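# The thumb that wouldn't let go

I've been putting this one off for a bit. It was November when it happened and I wanted to be sure of the cause before I wrote it up, mostly so I didn't have to come back and correct myself like I did with the battery post.

Short version: the hand clamped down on a towel and stayed clamped after I'd told it to open. Nothing was hurt except the towel and one tendon. It could have been my finger, because ten minutes earlier it had been my finger in there, straightening the fold.

For anyone new, the arm is a secondhand Cevex and the hand is a Stikus, the four-digit one with the big thumb. I've had them running together since winter. The job I've been working on is towel handling: pinch the edge, lift, lay it down flat. Towels are a pain because they squash. The fingertip keeps sinking and the controller has to decide when it has touched something and when it's holding something, and those are two different numbers.

I'd set up a run of 200 grasps on a pink terry towel, folded over so there was a ridge to grab. The plan was to let the first 100 go at low force, then step the force up for the rest. I was in the room with a cup of tea, half watching.

Somewhere in the second half it came down on the fold, closed, and didn't open. The arm then tried to move to the next position with the towel still held. The towel was caught on the edge of the shelf, so the whole lot went tight and the arm started to shudder. I said a word and hit the stop.

And this is where I got it wrong. The stop cut power to the arm. I'd assumed it did the same for the hand. It didn't. The hand has its own supply, which I put in myself, and I never ran it through the stop circuit. So the arm went dead and the fingers kept squeezing. I pulled the hand's plug out of the wall and even then the thumb stayed shut, as the gearing doesn't back-drive. I had to wind it open with a hex key.
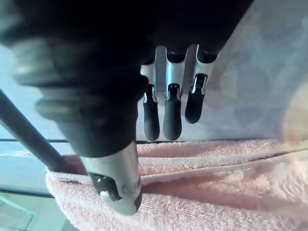 *4 min read*

The silver tip is the bit to look at. The dark oval pad on it is where the contact sensing happens, and on terry it presses down into the loops a little before it reads much of anything. On a mug it reads straight away. That lag is normal and I'd allowed for it.

What I hadn't allowed for was the pad reading high and staying there. I went back through the logs and the thumb pad had been creeping up over the session. Each time it let go, the zero sat a little higher than before. By the time of the jam, the controller believed it was touching something all the time, even in open air. My release code waits for the reading to fall below a threshold before it calls the grasp finished. It never fell, so the release never finished, and the code went back to its default, which was to hold.

Hold as a default made sense when I was picking up cups. I didn't want it dropping a cup because of one bad reading. I never went back and changed it.

I took the pad off to see why it was drifting. There was pink lint packed in behind it, a good wad of it, holding the pad in slightly. I'd cleaned the outside plenty of times and never lifted the pad, because the manual has you heating the adhesive and it's a fiddly job.

What I've changed so far:

- The hand supply now goes through the stop. One button, both supplies. I tested it with the hand open, closed and halfway through a move.
- Release has a timeout. If it isn't open in 4 seconds, the arm freezes where it is and an alarm goes.
- The pads re-zero in open air between grasps, and if the zero has moved too far the run ends.
- The hex key hangs on a hook beside the bench. It had been in a drawer in the other room.
- I don't put my hand in to fix a fold while anything is powered.

The last one isn't a clever fix and I already knew it. I'd got lazy because the hand is slow and it looks gentle. It's slow, but the thumb is strong enough that I wouldn't want to be waiting on a hex key.

Cutting power still doesn't open the thumb, and I don't have a good answer for that. Someone on the Rai forum has fitted a spring clutch to theirs that slips past a set load. Zollum sells a quick-release plate too, but it sits at the wrist, so you'd end up with a loose hand that's still gripping whatever it was gripping. I'm leaning towards the clutch. It means pulling the thumb apart, and I need to do the tendon anyway.

The towel has a pulled patch along one side. I've turned it round and I'm still using it. I'll put the log plots up once I've worked out why the export keeps dropping the time column.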